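Finishing timber without the rush

Frida Zoëga has finished furniture for the joinery firm Bradgate long enough to distrust the drying times printed on tins. "The figure on the label assumes a warm room and moving air," she says. "In October, in an unheated workshop, I double it and then test the surface with a fingernail."

Her method for a table top starts with sanding along the grain. She stops at 180 grit for oil and goes a little finer for varnish. Going finer under oil closes the surface, she explains, and the first coat then sits on top and stays sticky. Dust is removed with a vacuum and a barely damp cloth.

The first coat is thin. "Put it on, leave it for fifteen minutes, wipe off everything that will come off. People leave too much behind and blame the product." She prefers a plain hardwax oil for kitchens and keeps varnish for desks, where ink and hot cups do more damage than knives.

On colour she is brief. Stains are tested on an offcut of the same board, with the final finish over them, and looked at in the evening as well as at noon. Orange tones strengthen under warm lamps, and a grey wall beside them makes the effect stronger still.
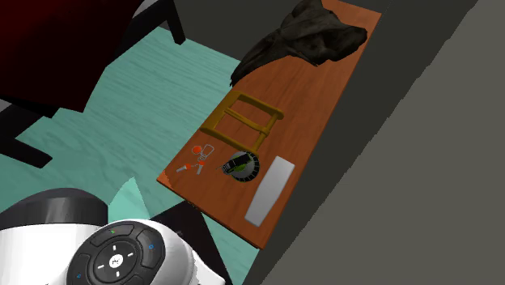
How often should an oiled table be treated again?

"When water stops beading on it. For a family table that tends to be once a year, and one thin coat is enough. Rags go outside, laid flat, until they are stiff."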